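## 7. When the fingers drop or miss a part

Read this section before you ring anyone. The Zulell handbook says a dropped part is "nearly always" operator error. We ran the Gralberg hand-held grippers through most of November and don't believe it. Most of our drops came back to the finger pads or to a zero that had drifted, and neither shows up as a fault code.

**Caution:** Keep your free hand clear of the fingers whenever the cable is plugged in. Fault 13 is supposed to leave them slack. On one of our units it left them trying to close, and they went on trying until the plug was pulled.

### 7.1 Fault 13 (finger did not reach position)

1. Let go of the trigger. Don't squeeze again to "clear" it, whatever the screen suggests.
2. Pull the cable at the supply end.
3. Wait 80 seconds. The handbook gives a shorter time, and with the shorter time our fault came back.
4. Open the fingers by hand. They should move evenly. If one drags, stop and go to 7.3.
5. Plug in again and read the open position before gripping anything.

A healthy unit reads 2000 with the fingers fully open. The one that gave us trouble read 1184 and reported itself ready, with a green light. So treat the green light as proof that the power is on and nothing more.

**Note:** The Yammine software will offer to save the wrong reading as the new zero. Say no. If somebody has already said yes, the only way back we have found is a full reset from the service menu.

### 7.2 Checking the grip on the table

Do this after any fault, and again if a part has slipped twice in a shift. You need a flat table, a grid sheet and one long, thin item. Any kitchen spoon will do; Plastix sell a test bar for the job, at a price we couldn't defend.

1. Lay the grid sheet flat and hold the gripper low over it, fingers open and nothing between them.
2. Look at both pads from behind. Their top edges should match.
3. Close slowly on nothing. Both fingers should arrive together.
4. Put the item down and pick it up by the handle, five times, from a different angle each time.
5. If you have a second gripper, repeat with that one on the same item – a fault that follows the item is not a gripper fault.

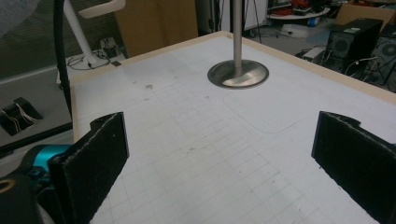 Gripper open over the grid sheet, and the check with a slotted spoon:

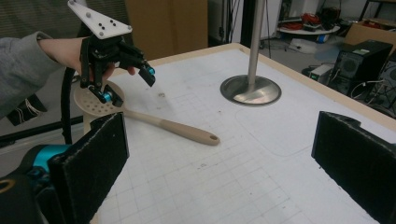
Five clean lifts is a pass for today. We wouldn't read more into it than that. Our worst unit passed on a Saturday morning and threw fault 13 again before lunch.

### 7.3 One finger drags

1. Unplug.
2. Press each pad sideways with a thumb. A pad that shifts has come away from its backing and must be replaced. Glue lasted two days for us.
3. Pick any fluff out of the joint with tweezers. No oil, no spray.
4. Refit, plug in, and repeat 7.1 from step 5.

If it still drags, take the unit out of use and tape over the plug. The handbook allows "continued light duty" at this point. We don't, as no one at Zulell has been able to tell us what light duty means.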